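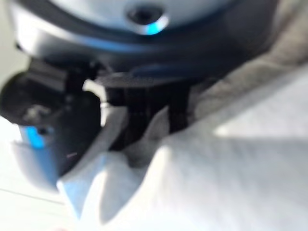 4.2 Unnamed sources in the coverage of the separation

The second part of our analysis concerns the persons who speak in the articles but have no name. In the literature on celebrity news they are often treated as one group, under the label "insiders". We found this label too wide for our material. A former assistant who saw a quarrel and a friend of a friend who heard of it are both called "a source close to the couple", and the reader has no means to separate them.

The corpus was described in Section 3. It contains 1080 articles on the separation of the actress Apolline Bouvier and the singer Thibault Joly, who met on the set of the series Gallside. All articles were published online in English, by 17 outlets. Of these articles, 702 quote or paraphrase at least one unnamed person. Articles which only repeat the joint statement of the couple, published on Apr 3, 2023, were kept in the corpus, as they often add a short comment from an unnamed person at the end.

Each unnamed source was coded in Weldu by the two authors separately. We noted the noun (source, insider, friend, pal, staff member), the claimed distance to the couple, the verb of saying, and whether the claim can be traced to an earlier article. When we did not agree, we discussed the passage until we had one code. The most difficult cases were those in which the article changes the noun on the way. In one long piece in Fleslow, the same speaker is "an insider" in the headline, "a friend" in the second paragraph and "someone with knowledge of the tour" near the end. We counted this as one speaker, although a quick reader would easily take it for three.

The distribution of the nouns over time is shown in Figure 4 of the supplement. In the first days after the statement, the word "source" is dominant. Later, "friend" and "pal" become more common, and the claims become more private: who left the house, who kept the dog, who did not come to a birthday. We read this change with care. It is possible that friends of the couple began to speak to the press in this period. It is also possible that the writers had no more news and needed a warmer voice to carry old claims.
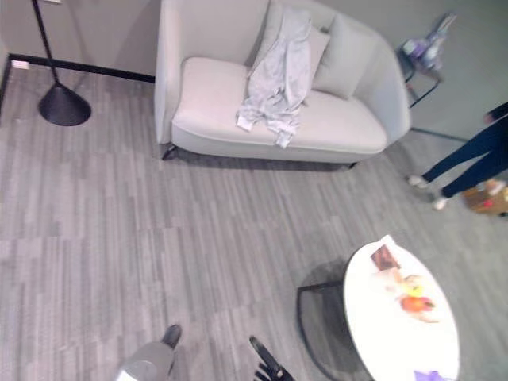

For the second reading there is some support in the traced claims. The story that Joly's staff was informed of the separation before the family appears first in Clallell, where it is given to "a person who worked on the tour". In the following articles the same story is given to a source, then to several sources, and finally it is told without any source, as a known fact. None of the articles we could trace adds a new detail. Only the verb changes, from "claims" to "reveals" to "confirms". Thiele describes a similar movement in her study of reality television couples, and calls it hardening. We keep her term.

Hardening does not happen to all claims in the same way. Claims on money and property stay careful for a long time, with "reportedly" or "is said to" in almost every sentence. An editor at Clallell, Colin Horrocks, explained to us in an interview that such sentences are read by a lawyer before they are published, while sentences on feelings are usually not. "If I write that she was in tears, who will sue me?" he said. His answer fits our data well, but it comes from one newsroom, and we did not find a second editor who was willing to speak on this point.

A related question is whether the readers notice these differences at all. In the reading sessions, which were held in October, 20 participants received two versions of the same article, one with "claims" and one with "confirms". Many of them could repeat the content of the story without difficulty, but were not sure afterwards who had told it. One participant said she never looks at this part, "because it is always a friend". Barbosa obtained a comparable result with football transfer news, where the readers are usually more critical of the origin of a rumor.

We must add one limitation. Several outlets edit their articles after publication and do not mark the change. We saved each article only once, and for this reason a softer or harder verb in an earlier version may be missing from our data. Section 4.3 turns to the headlines, where this problem is more serious.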